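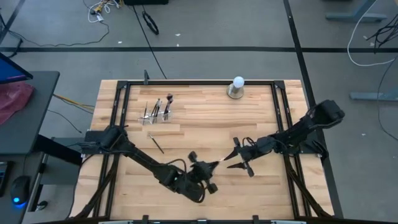

Keeping Brushes in Order

Wash makeup brushes in lukewarm water with a drop of mild soap. Hold the bristles down while rinsing so water stays out of the ferrule, then squeeze them in a towel and lay the brushes flat overnight. Two washes a month is plenty for powder brushes.

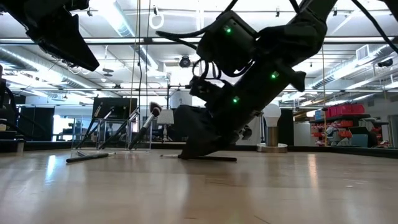
Storage matters as much as washing. A drawer bends the bristles, and a mug hides the short handles at the bottom. I prefer a clear holder – with see-through walls you can spot the brush you want before reaching for it. Stand the fluffy ones with the head up, so it clears the top of the holder and keeps its shape. Four brushes to a holder leaves room to pull one out without dragging the rest along.

Wipe the holder itself with a damp cloth when powder collects in the corners.

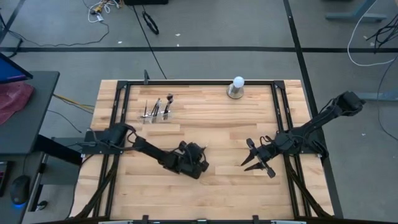
Skip glass cleaner with ammonia on acrylic, as it can cloud the surface. For scratches, use a plastic polish on a soft cloth and rub lightly.

Ubaldo Bassi
Posted January 2, 2019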